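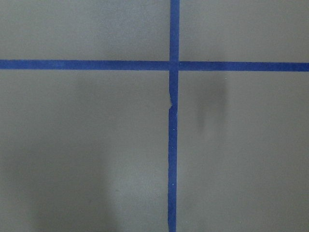

Blue tape on the gray tabletop, from the wrist camera.

I put down the tape cross back in September, mostly to stop arguing with myself about where "the middle" was. When you're gathering examples for a robot to learn from, you end up placing the same little objects over and over, and my idea of a random spot turns out to be the same comfortable spot near my right hand, every time. So now there are four patches, and before each run I draw a slip from a mug that tells me which one to use. Low tech, but I love it.

As of last night we have 763 examples saved. I say "we" because Gilang Goh has done a good part of the driving, and he is much smoother at it than I am (I jerk the arm like I'm starting a lawnmower). Zahira Latuheru looks through the recordings afterward and throws out the ones she doesn't trust. In the last batch she tossed 44, and most of those were mine. Fair enough! Her rule is that if she can't tell what the person was trying to do, the model has no chance either.

The patches aren't the same size from where the camera sits, with the cross over to one side and up toward the top. I worried about that for longer than I'd like to admit, and then Zahira told me to leave it alone and just keep track of how many runs each patch gets. She's right, I think. We still have the fewest for the upper left, so that's where the next stretch of evenings is going.

One thing I did change is how a run begins. I used to start recording with the arm already hovering over the object, and our first model, which we named Dultier, learned to do beautifully from there and hopelessly from anywhere else. Now we use seven starting poses and rotate through them. It's slower – you really feel it by nine at night – but Dultier's second version at least heads off in the right direction.

The tape has a little jog in its edge below the crossing, and there's a dark smudge on the gray just to the right of it. I've decided to leave both alone until this set is finished. If I start tidying halfway through, I'll have two sets instead of one, and Zahira will want them labeled separately. Gilang is coming by tomorrow to do the upper left, and I'm on snacks and slips of paper.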